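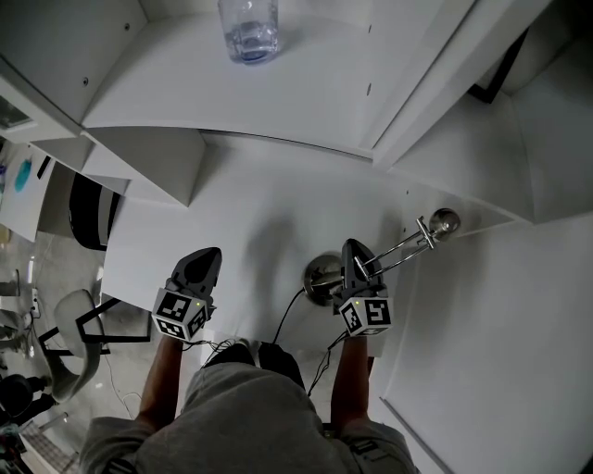

4. Fixtures and Fittings in Move-In Inventories

4.1 Source material

The inventories examined in this section were drawn from the rental files of three towns, Cistari, Plulen and Orberg. In each town, a landlord who lets a furnished unit must attach a signed list of its contents to the lease, and a copy is kept with the housing office for the length of the tenancy. The full set contains 1112 inventories. Files in which the list was missing, unsigned, or replaced by a general statement such as "furnished as seen" were left out before the count was made.

The lists vary a great deal in form. Cistari supplies a printed sheet with one line for each room and a blank column for remarks. Plulen provides a longer sheet that names common items in advance and asks the parties to mark each one as present or absent. Orberg provides no sheet at all, and its inventories range from a few handwritten lines to typed documents of many pages. These differences affect what can be compared. An item missing from a Plulen list was marked absent by someone who had the word in front of them, while an item missing from an Orberg list may only have been forgotten.

A subsample of 200 inventories was read in full and coded by hand. Coding covered the noun used for each item, any words describing its material or color, any words describing its condition, and the place in the unit where it was said to be. The remaining files were searched by term only. Spelling was made uniform for the search, but abbreviations were kept as written, as several of them turned out to be ambiguous between two kinds of item.

4.2 Attached and unattached items

Housing law in all three towns separates items that are attached to the building from items that can be carried away. The first group passes with the unit whether or not it is listed. The second group is protected only by the inventory. Landlords do not follow this division closely when they write their lists. Curtain rods, shelves, mirrors and towel bars appear in some inventories and not in others, and the choice seems to depend on who prepared the list more than on how the item was fixed in place.

Shelving was the least settled category. A unit screwed to the wall and a unit standing against it were both entered as "shelves," and the condition column rarely said which was meant. In the hand-coded group, 42 inventories used the single word "shelves" with no further detail. Where such an entry later gave rise to a claim, the office files show that the parties spent much of their correspondence on establishing what the word had referred to. The cost of replacement, which was the formal subject of the claim, often received less attention.

Towel bars raise a related problem. They are small, inexpensive, and attached at two points, so that damage to one mount is easily recorded as damage to the whole item. Some lists avoid this by entering the wall surface as well as the bar. Others enter neither and rely on a general remark on the state of the bathroom.

4.3 Words for material and finish

Words for metal finish were used loosely. "Chrome," "silver" and "steel" were often applied to the same fitting in successive tenancies, with no sign that the fitting had been changed. A reader working only from the lists would conclude that faucets in these towns were replaced far more often than the repair invoices show. The term "chrome" was the most stable of the three and was usually carried over from one list to the next, possibly by copying.
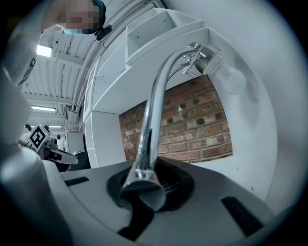
L. Hashemi

Figure 3. Curved chrome faucet and frosted glass bulb.

Glass received more careful treatment. Bulbs, lampshades and shower panels were commonly described as clear, frosted or white, and these words tended to survive from list to list. One explanation is that glass breaks outright, and a replacement must be bought to match. Metal wears slowly, and a dull or scratched surface is seldom replaced during a single tenancy. The distinction is of practical interest, as it suggests that preparers describe an item with most care when they can picture having to buy it again.

The position of an item was recorded less often than its finish. Plulen lists place items by room by design, but within a room they give no order. Orberg lists sometimes follow the path of a person walking through the unit, naming what stands to the left and right of the door. Lists of this kind were easier to match against later ones, even when the wording of single entries had changed - a result that was not expected when the coding scheme was drawn up.

4.4 Condition remarks

Condition remarks fall into two broad types. The first grades the item on a simple scale, most often "good," "fair" or "poor." The second names a defect, such as a chip, a stain or a loose screw. Graded remarks are quick to write and make up the larger share of all remarks in the three towns. They are of little help once a dispute begins, as the two parties rarely agree on what "fair" was meant to cover. Remarks that name a defect are fewer, but claims decided by reference to them were generally closed without a second hearing.

The Cistari office changed the heading of its remarks column from "Condition" to "Marks or damage" during the period covered. Inventories filed after the change contain more named defects. They also contain more blank entries, and a blank can be read in two ways: that the item had no marks, or that it was not inspected. The files do not allow these readings to be separated.

4.5 Limits of the material

The inventories record what the parties chose to write and sign. They do not record what was in the unit. No visits were made to the dwellings concerned, and inventories for unfurnished units, which are shorter and follow other rules, were not collected. Leases renewed without a new list were counted once, under the town in which the first list was filed.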